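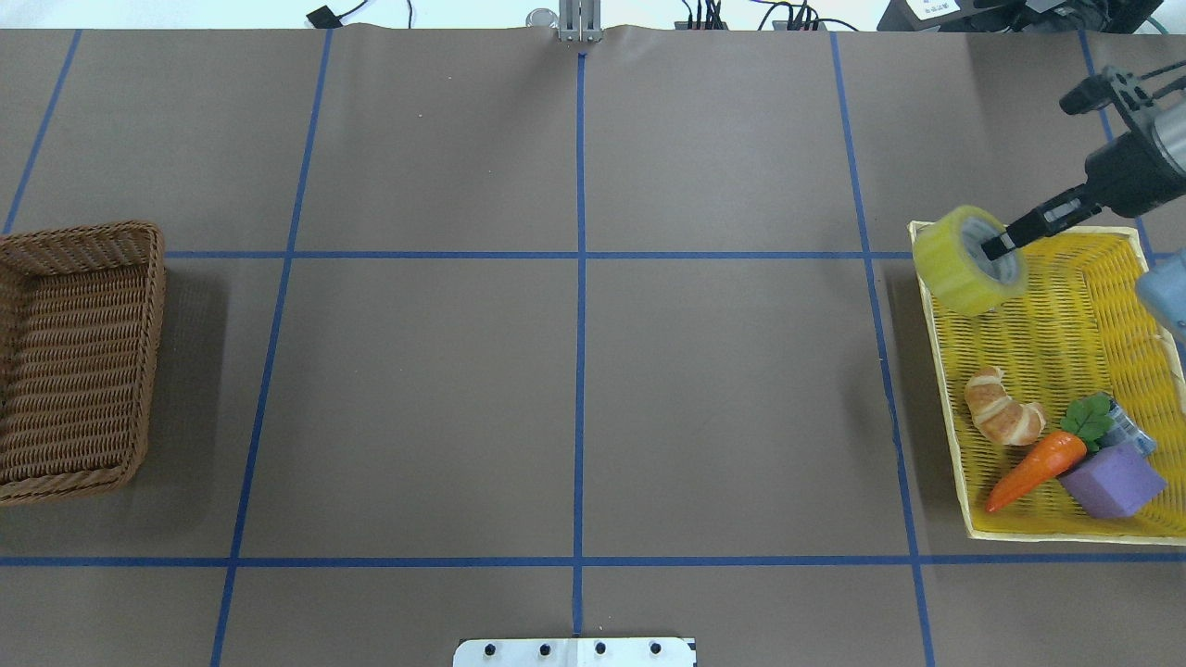

2019年7月 片付け作業の記録(トレイからかごへ)

書いた人:Hok-lam Ho
一緒にした人:Yi-an Seolさん、Tumelo Xabaさん

今月の目的は、家の片付けを機械がどこまでできるか、自分たちの台で確かめることです。黄色いトレイの中の物を一つずつつかんで、左の茶色いかごに移します。人間なら話をしながらできる仕事です。私の母は、これを仕事と呼ばないと思います。

1 準備

台には茶色い紙をはって、青いテープでます目を作ってあります。かごを置く位置は、上のほうの横線にまたがる所に決めました。5月の記録では、かごの位置を毎回書いていなかったので、あとで比べることができませんでした。これは私の失敗です。今回は置く前に必ずノートを見ることにします。

トレイは少し斜めに置いてもかまいません。Yi-anさんの意見は「家の中でトレイがまっすぐ置いてあることは少ない」で、私も賛成しました。ただし、角度を変えたときは記録に「角度変更」と書いてください。

2 物について

テープのロール:指を真ん中の穴に入れて持ちます。外側からはさむ方法も5月に試しましたが、途中で回ってしまうことが多かったです。穴に入れる方法は、穴の中心が少しずれると、指の先がロールの縁に当たって止まります。止まったら無理に押さないで、一度上に戻します。

おもちゃのクロワッサン:形が曲がっているので、どこをつかむか決めるのが難しいです。Tumeloさんは真ん中の太い所がよいと言います。私は端に近い所のほうが安定すると思っていましたが、私のやり方では二回続けて落ちました。真ん中にします。

おもちゃのにんじん:葉の所をつかむと、下のほうが振れて、かごの縁に当たります。オレンジ色の所を横からつかむこと。

紫のスポンジの立方体:一番簡単です。でも、隣の物と近いときは指が入る場所がありません。先ににんじんを動かすと楽になります。順番を機械に自分で決めさせるかどうかは、まだ相談中です。今は人が決めています。

3 結果

全部で13回しました。最後まで人の手を借りないで終わったのは4回です。途中で人が手を出した回は、次のように分けました。

・つかむ前に止まった
・つかんだが、運ぶ途中で落とした
・かごの縁に当たった

一番多かったのは最初の「つかむ前に止まった」で、多くは物と物が近すぎる場合でした。

一番早い回でも147秒かかりました。Tumeloさんが同じ仕事を手でしたら、時計を押すのが間に合わないくらい早かったです。比べる意味があまりないので、人間の時間は表に入れません。

4 考えたこと

Vicenteさんから「もう家で使えるのか」と聞かれました。私の答えは「まだ使えません」です。つかむ動作そのものは、5月よりよくなりました。しかし、家では物の種類も、置き方も毎日変わります。私たちの台では、かごの位置が決まっていて、横に人が立っています。この二つの助けがなくなったら、何回成功するか、私には分かりません。

工場の仕分けのように、同じ物が同じ向きで来る仕事なら、もっと早く使えるかもしれません。Pavisの担当の方にもそのように説明しましたが、家庭用の話をもっと聞きたいそうです。期待が大きいので、動画を見せるときは失敗した回も一緒に見せたほうがよいと思います。

5 次にすること

・かごの場所を変えて、5回ずつ試す(場所はYi-anさんが決める)
・落ちた物を自分で拾い直す動作を追加する。台の外に落ちた場合は人が拾う
・記録の表に「人が手を出した理由」の欄を作る
・Yao-tsungさんに指の先のゴムについて聞く。古くなると滑りやすいのかどうか

日本語が変な所があったら、鉛筆で直しておいてください。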